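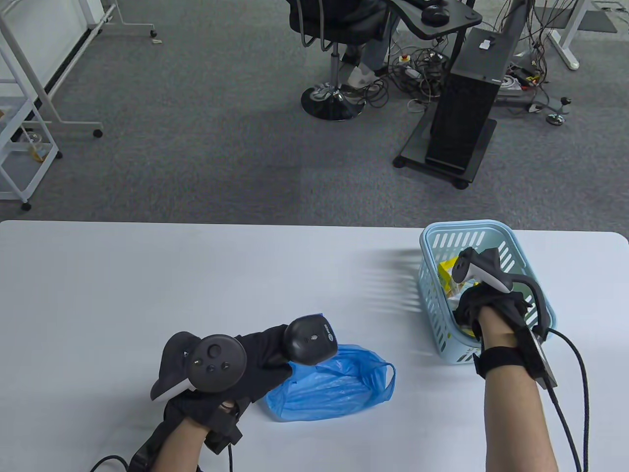

Saturday, November 5, 2022

The valuation came back on Thursday and it was lower than I wanted. I'd been telling people the place had held its price, mostly going by what the unit downstairs sold for in February. That one had a second car space and a new kitchen, and I should have taken more notice of both.

Abla Yammine did the appraisal. She was fair about it. She said buyers in Grikbridge have dropped their budgets since rates started going up, and anyone who got a pre-approval at the start of the year is finding the bank won't lend them the same amount now. Her office had up to 100 people through a good listing last summer. She doesn't expect that this time.

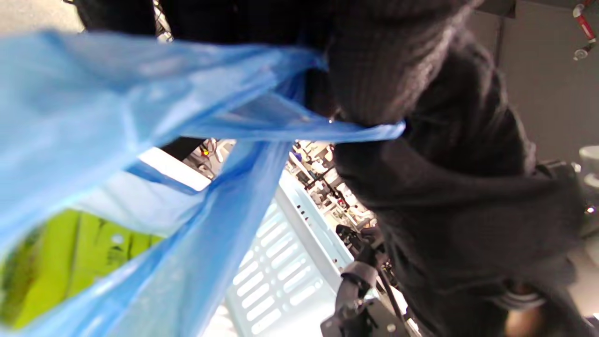

Light blue plastic bag, with one handle pulled around dark knitted fabric.

I also spoke to Witold at the bank about refinancing. My fixed term runs out in 96 days and the new rate will add a fair bit to the monthly repayment. He went through a 2 year fix and a variable loan with an offset account. I'm leaning toward the variable because I don't want break costs if I do sell. He's sending the paperwork for both.

The other option is to rent it out and move in with my sister for a while. Rents have gone up faster than anything else here, and Zoia Panasiuk, who manages the flats on Ostapchuk Street, reckons she could have a tenant in before Christmas. After her fee, the strata levies and the insurance, it would nearly cover the loan. Nearly is the part I keep going back to. 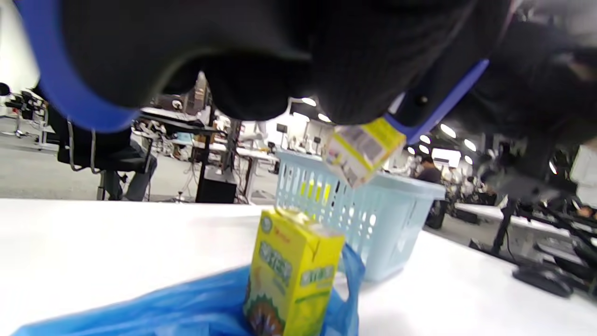
A small yellow and white drink carton over the blue basket.

For now I'm not listing. I'll get the gutter fixed and paint the hallway, which needs doing whoever ends up living there. Abla is going to send me the sale results for our street as they come in, and I have to give Witold an answer before the fixed rate ends.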